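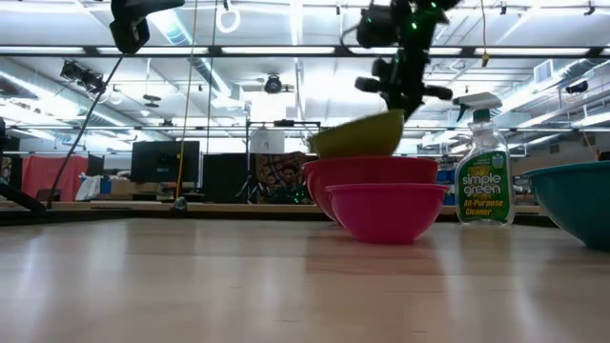
Ticket 431
Opened by: Tetteh Osei
Subject: Kitchen shop order confirmations arriving twice (or not at all)
Status: Closed

Hi all, me again. Since the Namano update went in, customers at the Pinham store are getting two confirmation emails for one order. A few say they got none. I've had six calls this morning and one very cross lady who thought we'd charged her double for mixing bowls (we hadn't, I checked her card record while she was on the line).

What I've tried so far: turned the email add-on off and on, cleared the cache, and sent myself a test order for a bowl set. Got two emails, a minute apart. Same order number on both.

Update, 10:40 am
Looked in the mail log. Every order shows up with two send jobs, one from the old Mensah plugin and one from Namano's built-in mailer. I could have sworn we removed Mensah in December! It's gone from the plugin page, but its scheduled task is still sitting there happily doing its thing.

Update, 11:25 am
Deleted the leftover task. Placed another test order - one email. Hooray! Left the ticket open though, as that doesn't explain the people who got nothing.

Update, 2:15 pm
OK, found the other half. Our mail host caps us at 600 messages a day, and with everything going out double we were hitting the cap before lunch. Anything after that got stuck in the queue with "limit reached, retry later" and the retry setting was blank. I put in 30 minutes for the retry and pushed the stuck ones through by hand once the host lifted the cap for us.

Could somebody at the Flallton store look at their scheduled tasks too? They were set up from the same backup as ours, so I'd bet lunch they have the same leftover. It's under Tools, then Jobs, and the name starts with "msh_mail". Delete the whole line, don't just pause it - mine came back after a restart when I'd only paused it.

Update, 4:50 pm
Flallton had it too. Gone now. Queue is at zero on both stores and I've called the bowl lady back. Closing this one.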